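实木桌面

实木桌面是指以天然木材锯制的板材直接制成、表层与芯层为同一材料的桌面。单块木板的宽度很少能满足桌面的需要，因此绝大多数实木桌面由若干块板材沿长边拼合而成，再经刨平、打磨和涂饰，安装在桌架上。与贴面板材相比，实木桌面可以多次重新刨磨，局部损伤也能修补，但会随空气湿度的变化而胀缩，结构上必须为此留出余地。

目录
1 名称与范围
2 历史
3 木材的胀缩
4 选材
5 拼板工艺
6 端部处理
7 与桌架的连接
8 表面涂饰
9 纹理与外观
10 常见缺陷
11 使用与保养
12 修复
13 废旧木料的再利用
14 参见

名称与范围

“实木”一词在家具行业中的用法并不统一。狭义上，它只指用整块锯材或锯材直拼制成的部件，板材在长度方向上不接长。广义上，指接板也常被归入实木，即先把短料的端头铣成指形榫并胶合接长，再横向拼宽。两者在外观上容易区分：直拼板的每一条木纹从桌面一端延伸到另一端，指接板的表面则分布着许多错开的短接缝。

胶合板、细木工板、刨花板和纤维板属于人造板，通常不称为实木。在人造板芯材外覆盖一层较厚的木单板所制成的桌面，行业内多称“实木贴面”或“实木复合”，消费者往往与实木桌面混淆。辨认的办法是查看桌面的端面：实木桌面的正面纹理会在端面转为年轮的弧线，上下贯通；贴面桌面的端面另有封边，正面的纹理与端面的纹理对不上。

“大板桌”是实木桌面的一个特殊类别，指用一整块宽板制成、不经拼合的桌面，常保留树干外缘的自然轮廓。大板桌对原木的直径要求很高，干燥周期也长，价格与同尺寸的拼板桌面相差悬殊。

历史

早期的桌面多为可拆卸的长木板，用时架在支架上，用毕收起。欧洲中世纪的厅堂里普遍使用这种形式，木板之间不一定胶合，有时只用背面的横档钉在一起。由于横档限制了木板的横向收缩，这类桌面留存至今的往往有贯通的裂缝。

中国传统家具较早形成了处理宽板胀缩的成熟办法。明清时期的桌案多采用攒边打槽装板的结构，四边用边抹以格角榫攒成边框，内侧开槽，面心板的四周出榫舌嵌入槽内，不施胶，背面另装穿带。面心板可以在槽中伸缩，边框的外形尺寸基本不变。面心板若由几块板拼成，则尽量选用同一根木料上锯下的板，使颜色和花纹接近。较长的案面也有用独板制成的，独板两端往往装抹头，用以遮挡断面并约束翘曲。

十七世纪以后，欧洲的木工也较多地使用框架与嵌板，但餐桌面仍以平拼的厚板为主，因为平整的整面更便于铺桌布和擦洗。农家和修道院所用的长桌通常由三到五块宽板拼成，板厚较大，两端装横向的端头板。后来因为贴面技术流行，上层家庭使用的桌面多改为在普通木材上贴名贵木皮，厚拼板桌面主要留在厨房、作坊和乡间。

机械刨床与合成胶黏剂普及之后，拼板不再依赖手工刨缝。二十世纪中叶起，脲醛胶和聚醋酸乙烯酯乳液胶先后取代动物胶，成为家具厂的常用胶种。拼板机可以同时夹紧多组板料，桌面的尺寸也逐渐趋于规格化。与此同时，刨花板和中密度纤维板因价格低廉、尺寸稳定而占据了大部分市场，实木桌面转为中高价位的产品，小型木工作坊在其中占有相当的份额。

木材的胀缩

木材是吸湿性材料，其含水率会与周围空气的温度和相对湿度趋于平衡。含水率低于纤维饱和点时，细胞壁中水分的增减引起木材尺寸的变化。这一变化在三个方向上相差很大：沿树干长度的方向极小，在一般家具中可以忽略；沿半径的方向居中；沿年轮切线的方向最大，多数树种的弦向收缩率接近径向收缩率的两倍。

桌面的长边一般与木纹平行，因此桌面的长度几乎不变，宽度则随季节变化。变化的幅度取决于树种、锯切方式、桌面宽度和室内湿度的年变化。在冬季集中供暖的地区，室内空气在一二月间最为干燥，桌面在此时最窄；雨季或梅雨期间，桌面最宽。一张宽度在一米上下的弦切橡木桌面，冬夏之间的宽度差可以达到数毫米。如果桌面被螺钉或胶牢牢固定在横向的构件上，收缩时木材受拉，就会在最薄弱处开裂，膨胀时则可能拱起。

弦向与径向收缩率的差异还会造成板材变形。弦切板的两面分别靠近树心和树皮，干燥时靠树皮的一面收缩较多，板材向树皮一面翘起，横断面呈浅瓦状，称为瓦形翘。径切板的年轮与板面接近垂直，两面的收缩大致相等，因而较为平直。

木材干燥后胀缩仍会持续。人工干燥只是把含水率降到与使用环境相近的水平，使成品此后的变化围绕一个较小的区间。老家具同样会随季节伸缩，只是其内部的生长应力和干燥应力多已释放，变形相对缓和。

选材

适于制作桌面的木材需要有足够的硬度，以抵抗餐具、笔尖和日常碰撞造成的压痕，同时要易于刨削和胶合。常见的阔叶材有橡木（栎木）、白蜡木、榉木、胡桃木、樱桃木、枫木、榆木和水曲柳。橡木和白蜡木属于环孔材，早材管孔粗大，纹理清晰，表面若不填孔会有明显的凹凸手感。枫木和樱桃木为散孔材，质地细密，表面光滑。热带木材中，柚木含油脂多，耐水性好，多用于户外桌；红褐色的木材如桃花心木、沙比利和非洲花梨则常用于会议桌和餐桌。

针叶材中，松木和杉木价格较低，重量轻，但硬度不足，容易留下压痕。松木中的树脂在受热后可能渗出，涂饰前一般要做脱脂或封闭处理。乡村风格的桌子常有意使用带节疤的松木，并接受其表面逐渐出现的磨损。

选料时除树种外，还要看板材的含水率、锯切方式和缺陷。木工一般要求用于室内桌面的板材含水率在百分之八到百分之十二之间，具体数值依所在地区的气候而定，并要求同一桌面的各块板含水率接近。刚从仓库运入作坊的板材应在室内垫条堆放一段时间再加工。板材端头的细裂纹向内延伸的长度往往比肉眼所见的要长，下料时须多截去一些。

活节与周围木材紧密相连，可以保留；死节周围有一圈树皮或黑线，干燥后可能松动脱落，需要挖去补块或用树脂填充。髓心附近的木材收缩不均，最容易开裂，通常在下料时剔除。边材颜色较浅，有的树种边材容易受蛀，是否保留取决于树种和设计要求。

拼板工艺

拼板的第一步是排料。木工把粗刨过的板材并排放在平台上，反复调换次序和方向，使相邻板的纹理和颜色自然过渡，排定后在表面画一个横跨各板的三角形，作为此后各道工序的定位记号。关于年轮朝向的安排有两种做法。一种是相邻板的树心面与树皮面交替向上，各板的瓦形翘方向相反，整个桌面总体上保持平直，但表面可能出现细微的波浪。另一种是各板的同一面向上，桌面若变形则呈一个大的弧形，可由穿带或桌架拉平，同时外观也较易统一。两种做法在行业内都有人采用，木工师傅多按板材的实际情况取舍。

第二步是刨缝。板材先用平刨加工出一个基准面和一个与之垂直的基准边，再用压刨定厚，用圆锯定宽。拼缝的两个边面必须平直且互相吻合。手工刨缝时，常把相邻的两块板对折夹在一起同时刨削，这样即使刨刀略有偏斜，两个边面的角度也能互补，展开后仍为平面。有的木工把边面中部刨得略低，合拢时中间留有极细的缝隙，夹紧后两端受到的压力较大，可以抵消日后板端失水较快造成的开胶倾向，这种做法称为弹性拼缝。

第三步是涂胶与夹紧。长纹对长纹的胶合面在配合良好时强度很高，胶缝的强度可以超过木材本身，单靠平拼就能满足桌面的需要。圆棒榫、饼干榫、多米诺榫和企口的作用主要在于对齐板面，减少夹紧时的错动。夹具应上下交替布置，避免桌面朝一侧弯曲，压力以胶缝均匀挤出细小的胶珠为度。压力过大而胶量不足时，胶缝可能因缺胶而强度下降。

胶液中的水分会使胶缝两侧的木材暂时膨胀。若在水分散去之前就刨平，膨胀的部分被削去，干燥后胶缝处会出现凹陷的细沟。因此拼好的板一般放置一昼夜以上再做表面加工，厚板需要更久。

桌面的总宽超过压刨的加工宽度时，可以先分成两三组拼合，分别过压刨，再把各组拼在一起，这样只需处理一两条胶缝。最后的平整使用手刨、宽带砂光机或安装在导轨上的铣刀完成。手刨时先横纹或斜纹粗刨，再顺纹细刨，随时用直尺和一对扭曲检查尺核对平整度。

端部处理

桌面两端的横断面露出导管的切口，吸放水分的速度远高于其他表面，也是开裂最常发生的位置。最简单的处理是直接露出端面，打磨至较细的目数并多涂一两遍涂料，使其与正面的吸湿速度接近。现代家具多用这种办法，桌面的平直主要依靠桌架和板材本身的质量。

面包板端是一种传统的处理方式，即在桌面两端各装一条木纹与桌面垂直的横板，桌面端部做出长榫舌，插入横板的槽内，中间用一个固定的木销锁住，两侧的木销穿过榫舌上的长圆孔，允许桌面向两边伸缩。横板能有效地约束桌面翘曲，也遮住了断面。由于横板的长度不随季节变化，桌面宽度与横板长度只在一年中的某些时候恰好相等，其余时间两者之间会有可以触到的错位，属于正常现象。若把榫舌全长涂胶，桌面收缩时几乎必定开裂。

中国传统做法中的抹头与此相近，案面两端开出榫头与抹头接合，横向同样要留伸缩的余地。穿带则用在桌面背面，带的断面做成燕尾形，一端略宽，从侧面推入桌面背后的燕尾槽，越推越紧，不用胶。穿带能防止桌面翘曲，又不妨碍其横向滑动，在大板和拼板上都适用。近年也有用槽钢或扁钢代替木穿带的，钢件嵌入背面的槽内，以螺钉穿过长圆孔固定。

与桌架的连接

桌面与桌架的连接必须能承受抬起和推动时的力，同时允许桌面沿宽度方向移动。常用的连接件有以下几种。

木扣是一小块带舌的木块，舌部插入桌架牙板内侧的槽中，另一部分用螺钉拧在桌面背面。桌面伸缩时，舌部在槽内滑动。安装时须根据季节确定舌与槽底之间的间隙，干燥季节装配的桌子要为夏季的膨胀留出空间，潮湿季节装配的则要保证冬季收缩后舌部不会脱出。

金属八字扣由两个相连的圆片构成，一个圆片沉入牙板上沿的浅窝，另一个拧在桌面上，桌面移动时八字扣随之转动。它安装快捷，但浅窝的轮廓要略作扩大，否则转动受阻。Z形扣的原理与木扣相同，以冲压钢片制成。

直接用螺钉穿过横撑固定桌面时，靠近中线的螺钉用圆孔，其余用与桌面宽度方向平行的长圆孔，并加垫圈。这样桌面的中线位置固定，胀缩向两侧均分。若希望桌面的某一边始终与墙面或相邻家具对齐，也可以把固定点设在那一边，使伸缩全部发生在另一侧。

金属桌腿在近几十年里较为流行。桌腿顶部的钢板通常钻有圆孔，供应商有时没有提供长圆孔，安装者需自行扩孔。在反复拆装的场合，桌面背面应预埋带内外螺纹的螺母，避免木螺钉多次拧动后滑牙。

表面涂饰

涂饰的目的是减缓木材与空气之间的水分交换，防止污渍渗入，并显出木材的颜色和花纹。任何涂料都不能完全阻隔水汽，涂饰只能延缓胀缩，不能消除胀缩。桌面正反两面应做同等遍数的涂饰，只涂正面会使两面吸湿速度不同，容易引起翘曲。

渗透型涂料以亚麻籽油、桐油和硬蜡油为代表。它们渗入木材表层后氧化固化，表面几乎不成膜，手感接近原木，局部磨损后可以直接补涂，但对水渍和热的抵抗力有限，需要定期维护。擦过植物油的布团在氧化时放热，堆放在一起有自燃的危险，用后应摊开晾干或浸入水中再丢弃。

成膜型涂料包括虫胶漆、硝基漆、聚氨酯漆和水性漆。虫胶漆光泽柔和，便于修补，但遇酒精即溶，也容易因热水杯留下白圈，一般不用于餐桌。硝基漆干燥快，多层漆膜之间能够互溶。聚氨酯漆硬度和耐化学性都较好，是餐桌和办公桌上用得最多的一类，缺点是局部破损后难以做到无痕修补。水性漆气味小，漆膜颜色较浅，不会使浅色木材明显变黄，但第一遍涂布会使木纤维竖起，需轻磨后再涂。

传统的大漆以漆树的汁液制成，需在温暖潮湿的环境中固化，漆膜耐热、耐酸碱，工序繁多，现在主要见于工艺家具和茶桌。生漆在固化之前可引起皮肤过敏，操作者需要防护。

染色可以在涂饰之前进行，也可以把颜料调入涂层中。樱桃木和枫木吸色不匀，直接染色常出现斑块，可先薄涂一层稀释的封闭剂。红褐色在市场上长期受欢迎，许多浅色木材的桌面也染成这一色调，仅凭颜色判断树种并不可靠。

纹理与外观

桌面的纹理主要由锯切方式决定。弦切板呈现山形或抛物线形的花纹，中部宽阔，两侧渐成直线；径切板为平行的直纹，橡木等射线发达的树种在径切面上还会出现带光泽的银光纹；介于两者之间的半径切板纹理较直而少银光纹，多用于需要四面外观一致的桌腿。一张拼板桌面往往同时含有几种锯切方式的板料，排料时通常把花纹强烈的板放在中间，直纹板放在两侧，使拼缝落在直纹与直纹之间，不易察觉。 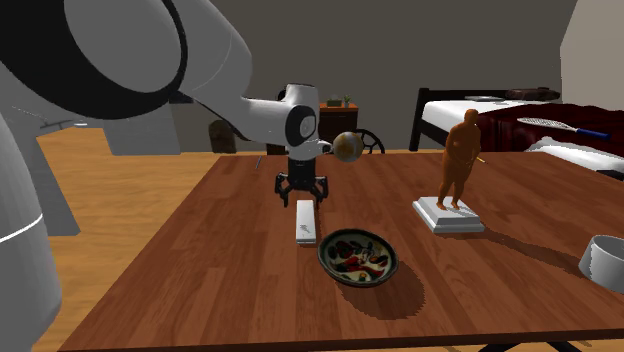

板块宽度对外观也有影响。宽板拼成的桌面花纹完整，看上去较为沉稳，但每块板的变形量也较大。窄板拼成的桌面尺寸较稳定，颜色变化频繁，远看呈条纹状。批量生产的桌面多用宽度一致的窄板，手工作坊则常用宽窄不一的板，以减少锯切损耗。

有的桌面特意强调板与板之间的界线，在拼缝的上沿倒出小斜角，形成一道道浅槽。这样做可以掩盖相邻板之间微小的高低差，但槽内容易积存碎屑，不便书写，多用于户外桌和陈设桌。

木材的颜色会随光照和氧化而改变。樱桃木由浅粉色逐渐转为红褐色，变化在最初几个月里最为明显；胡桃木则随时间变浅，偏向黄褐色；柚木在户外无遮挡的条件下变为银灰色。桌面上长期放置的物件会留下颜色较浅或较深的印迹，新桌使用初期宜经常挪动桌上的摆设。带有伸缩插板的餐桌，插板平时收在柜内不见光，取出使用时常与主桌面有色差，露出一段时间后会逐渐接近。

观看角度也会改变纹理的观感。木纤维在板内的走向有起伏时，光线在不同部位的反射方向不同，形成波纹或虎斑状的光影，移动视线时明暗随之变化。拼板时若把一块板前后调头，它与邻板的反光可能一明一暗，因此排料最好在有侧光的地方进行，并从桌子的两端分别查看。

常见缺陷

端裂始于桌面两端，沿木纹向内延伸，多由板材干燥不充分或端部封闭不足引起。若裂纹长度稳定，可用胶和薄木片填补；若仍在延长，应先检查桌面是否被桌架固定过死。

开胶指拼缝处分离，常见原因有边面刨削不直、胶量不足、胶合时温度过低，以及板材的含水率相差过大。开胶的缝隙边缘平直，两侧没有撕裂的木纤维，可据此与木材本身的开裂相区别。

翘曲分为瓦形翘、弓形弯和扭曲。瓦形翘可以靠穿带或桌架拉平一部分，扭曲则难以矫正，通常只能重新刨平，代价是板厚减小。单面受潮引起的瓦形翘有时会在两面湿度恢复平衡后自行减轻，所以不宜在发现后立即刨削。

表面裂纹又称龟裂，是干燥过快时表层先于内部收缩而形成的短浅裂纹，刨磨后可能消失，也可能因裂纹较深而残留。内裂则藏在板材中部，从表面看不到，锯开后才能发现，一般是人工干燥温度过高所致。

漆膜的缺陷包括发白、起泡、橘皮和龟裂。硝基漆在潮湿天气施工时，溶剂挥发带走热量，使水汽凝结在漆膜中而发白。热杯底造成的白圈也是水汽进入漆膜的结果，程度轻的可自行消退。黑色的环状印迹多为水透过漆膜与木材中的单宁和铁质反应所致，位置在木材内部，打磨漆膜不能去除。

使用与保养

实木桌面宜放置在温湿度变化较小的地方，避免紧靠暖气片、壁炉或空调出风口，也不宜长期受阳光直射。地暖房间的空气干燥，可使用加湿器把相对湿度保持在适中的水平。刚搬入新居的桌子在第一个供暖季最容易出现问题，应留意端部和拼缝的变化。

日常清洁用拧干的软布顺木纹擦拭，再用干布擦净。油脂类污渍可用稀释的中性清洁剂处理。含硅油的喷雾蜡会在表面留下难以除净的残余，日后重新涂饰时容易出现缩孔，家具修复者多不主张使用。含氨或漂白成分的清洁剂可能使木材变色，对虫胶漆和油饰表面的损害尤其明显。

热锅和热壶应垫隔热垫，冷饮杯应垫杯垫。书写时在纸下垫一块硬板，可防止笔尖在较软的木材上留下印痕。橡胶和某些软质塑料中的增塑剂会与硝基漆发生反应，使漆膜变软发黏，因此桌上器物的底部宜用毛毡垫。

油饰桌面的维护间隔取决于使用强度。检查方法是在表面滴几滴水，若水珠保持圆形，说明油层仍然有效；若水迅速铺开并使木材颜色变深，则需要重新上油。上油前用细砂纸或百洁布轻磨表面，除尘后薄涂，待渗透后把多余的油擦净，残留的油会结成发黏的薄膜。

搬运时应抓住桌架，不宜只抬桌面边缘。拆下的桌面最好侧立存放或平放在等距的垫条上，两面都要通风。平铺在水泥地面上的桌面会从底面吸潮，数日内即可出现明显翘曲。

修复

浅表的划痕可用与木色相近的蜡棒填补，或在油饰表面局部补油。压痕如果没有切断木纤维，可在其上覆盖湿布，用熨斗短时间加热，使被压缩的纤维吸水膨胀后恢复。这种办法只适用于未成膜或已除去漆膜的表面，对带贴面的桌子有脱胶的风险。

黑色水渍可用草酸溶液处理。草酸有毒，操作时需戴手套和护目镜，处理后用清水反复擦洗，待完全干燥后再打磨，以免吸入含草酸的粉尘。大面积的磨损则需要去除旧涂层，重新打磨和涂饰。脱漆可用化学脱漆剂、刮刀或砂光机，对有年代的家具，一般先判断旧涂层是否具有保存价值，再决定是否去除。

贯通的裂缝有两种处理思路。一种是清理裂缝后嵌入同种木材的楔形长条，胶合后刨平，适用于裂缝宽度已经稳定的桌面。另一种是在裂缝处嵌入蝴蝶形木榫，即两端宽中间窄的木块，木纹方向与裂缝垂直，用以阻止裂缝扩大。蝴蝶榫原为结构性措施，后来也常作为装饰使用，并以颜色较深的木材制作，与桌面形成对比。裂缝和树洞还可用环氧树脂填充，树脂可以透明，也可以加入颜料。

拼缝大部分脱开的桌面，较彻底的办法是沿原胶缝锯开，重新刨缝后再拼。每条缝的刨削会使桌面变窄一点，若桌架的尺寸不允许，可在中间加一条同种旧料。动物胶粘合的旧桌面可用热和水汽使胶软化后拆开，重新胶合时仍使用动物胶，便于后人再次修理。

废旧木料的再利用

旧房梁、地板、谷仓板和码头木料常被改制成桌面。这类木料经过长期的自然干燥，内应力较小，其中一些来自生长缓慢的老龄树木，年轮细密。旧料的表面往往留有锯痕、钉孔和氧化形成的深色，是其受到欢迎的原因之一。加工前需用金属探测器检查并取出残留的钉子，否则会损坏刀具。涂过旧油漆的木料可能含铅，应先检测，再决定处理方式。

旧料改制的难点在于规格不一和含水率不明。长期露天的木料搬入室内后仍会继续失水，需要与新锯材一样放置或烘干，人工烘干还可以杀灭木材内的虫卵。由于旧料长度有限，较长的桌面多由两段错缝拼接，背面加装横档或钢条。

小规格的边角余料也可利用。把窄条侧立拼合，使原来的板边成为桌面，可制成厚实的砧板式桌面，常见于厨房操作台和木工台。把短料的端面朝上拼合则成为端纹面，刀刃切入时木纤维向两侧分开，不易留下刀痕，但端纹面吸水快，胀缩在长宽两个方向上都较明显，尺寸一般不大，多用于肉案。

参见

攒边打槽装板
穿带
木材干燥
指接板
大漆
木工刨
餐桌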